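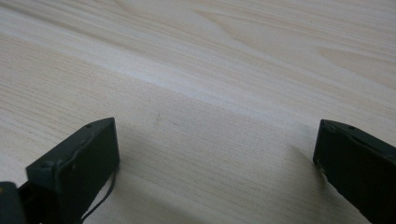

Pale grain, curved at one side, and one small dark speck.

The case against the clear table

Every July the home pages fill up with the same advice. Clear your surfaces. Put away the fruit bowl, the post, the chargers, the jar of pens that mostly don't work, and you will think better, sleep better and stop shouting at your family. I have been reading this for years and I have never believed it, and after a summer of trying it properly I believe it less.

I should say that I like a bare table to look at. A light top with a long streaky grain is a pleasant thing, and when it has nothing spread over it you notice how the lines wander off on a slant and then open out into arches. You also notice the speck. A surface with forty things on it can carry any number of marks without complaint. Take everything off and the one brownish-grey dot is suddenly the most important object in the room. I have spent whole breakfasts looking at a dot. I don't see how that counts as peace of mind.

The firms that sell us this idea aren't selling emptiness, of course. Drekar will sell you a table with "visual calm" for £418, and then a set of lidded boxes to hold whatever used to live on it. Tondik does a wall rack for the same purpose. Horobets, whose catalogue I get whether I want it or not, has gone further and offers a cabinet for keeping the boxes in. Somebody has paid for all this calm and it's the person who already owned a perfectly good table with some letters on it.

Then there is the wood, or what we are told to call wood. I can't always tell a veneer from a solid board in a picture, and I doubt most buyers can, in spite of what they say in the showroom while stroking it. Grain has become a sort of certificate of good character. We are supposed to keep it on show as though covering it with a newspaper were rude. My grandmother kept an oilcloth on hers for 50 years and I doubt she could have told you which way the lines ran.

The defenders of the clear table say that it invites you to use it. You sit down, there is room, you begin. Fair enough, up to a point. I did write a few letters this summer that I might not have written otherwise. But I also lost the gas bill, because it had been put away, and it took me most of an evening to find it in a box labelled "Paper" along with 60 other bits of paper. On the old heap it would have been third from the top. A heap has an order, and the person who made it knows the order, and a visitor with a box and good intentions does not.

I'd be more patient with the whole business if the people pushing it showed us the room at four in the afternoon, with the school bags in and the potatoes half peeled. They never do. Desa, a magazine I otherwise quite enjoy, ran 4000 words on the "resting surface" in its summer issue and I couldn't find one sentence on where people were meant to put the shopping down.

By all means wipe the table. Wipe it every day, get the crumbs out of the corners, move the heap over and wipe under that as well. I have gone back to leaving the post where it lands, and the bowl is back too, with three lemons in it and a key I can't identify.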